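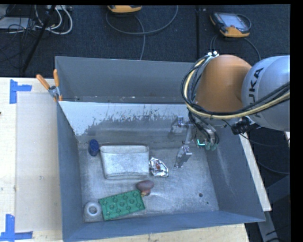

Figure 2. Bin-picking cell at the Tundstead site, with mixed loose items in the main compartment and the gripper empty.

3.2 Preparation of the cell and conduct of trials

The rules set out in this section were agreed between the Tundstead and Nijs sites before any trial was counted. They apply to every cell in which an arm works inside a walled bin, as in Figure 2, and they cover the bin, the items placed in it, and the conduct of the person in charge of the run.

The bin must be fixed to the table before the arm is powered. Clamps on the bin wall are treated as obstacles and must be entered in the collision model with their handles in the position actually used. A clamp that is moved during a session requires a new entry. Reference marks made with tape on the tabletop are checked at the start of each session and again after any contact between the arm and the bin.

Items are drawn from the shared list of 128 objects kept by Delorme and Groen. Each load must include at least one item with a reflective surface and at least one with a rounded top, as these two groups gave the most disputed results in the pilot work. Items are placed by hand and may touch one another. They may not be rearranged once the operator has left the marked area -- a load that has been disturbed is recorded as void and is not repeated under the same number.

Cables carried on the arm must keep enough slack for the full range of wrist movement. Handheld controllers may be set down on the floor only outside the walking route, and their leads must not cross it.

Of the 700 trials planned, 303 were run under an earlier draft which did not mention clamps. Brouwer reviewed these separately and found 11 in which the arm had stopped close to a clamp handle without a fault being logged. The 11 trials were withdrawn. The remainder were kept, and are reported apart from the later trials in Section 4.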